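Deposit-return trial: first results from Brendcombe

The container deposit trial in Brendcombe has now run for 19 weeks, and the collection figures through August are available. Members have asked mainly about contamination, so this item deals with that first.

Of the 1754 bags accepted at the two return points, 116 were set aside at the Clonirville sorting hall. Most of these held bottles with liquid left in them. The remainder contained glass, film or food trays, none of which carry the deposit.

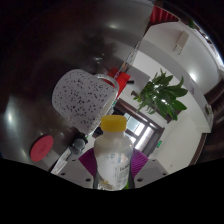

Leftover liquid causes two problems. It adds weight, which distorts the payout when bags are credited by mass, and it leaks into the baler and sours within a day or two in warm weather. The hall now credits by scanned barcode only. Bags without readable barcodes are counted by hand and take around 5 working days to clear.

Caps should stay on. The earlier leaflet asked households to remove them, and that advice is withdrawn. Loose caps fall through the first screen and end up in the residue stream. A cap left on the bottle is ground with it and separated afterward in a float tank - cap plastic is generally lighter than water, while the clear bottle plastic sinks.

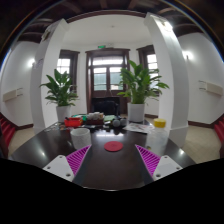 Labels may also stay on. Paper labels come off in the hot wash. Full-length shrink sleeves are harder to deal with, as the optical sorter can read the sleeve and miss the bottle under it. Durkolo, which operates the sorter, has changed the detection threshold and will report on the effect next quarter.

Milky or tinted bottles are accepted but go to a separate bale, which sells at a lower price. The deposit paid to the household is the same.
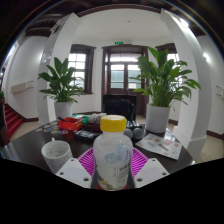

Yellow screw cap in place, label left on.

The Tanabe return point will open once the power supply is connected. Until then, residents on that side of town should use the Brendcombe points, which take bags from 7 a.m. Bag tags are available at both counters. Old tags with the green stripe remain valid through the end of the trial.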